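Windulen handheld gripper work - progress report to Parilero
Period ending 20 August 2019

Short one this time, we're mid-move on the paperwork side.

Where we are: practice rules are at draft 6. Draft 5 went to Ivside in May and came back with 18 comments, all closed except two (both on wording of the stop rule). Log now stands at 3021 entries. Of those 31 were pulled for missing site notes - same old problem, new form should fix it.

Rules now in force for every handheld session:
Marker cubes stay uncovered, no tape no stickers.
One operator, two grippers, both checked before the start.
Walk the route first. Stairs, doors and anything stored on the floor go in the site note.
Faces blurred before files leave the site.
Posted door notices apply to us too, ask before going in.
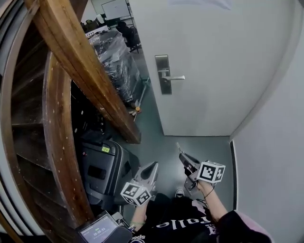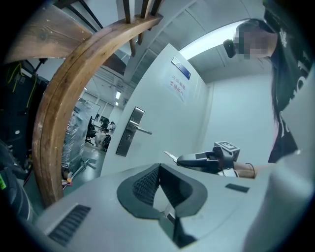
Handheld grippers with marker cubes, by the wooden stairs and the white door.

Stairs rule is the one people argue over. Current text says no stepping backward within reach of a stair. Wong wants a fixed distance instead, we dont have a good number yet so left it open.

Behind schedule: operator sheet translation, and the cube wear check. No spare cubes until the next order.

Spend is on plan. Need from you - sign off on draft 6, and a yes or no on the second set of grippers. Would like to order beofre the next period starts.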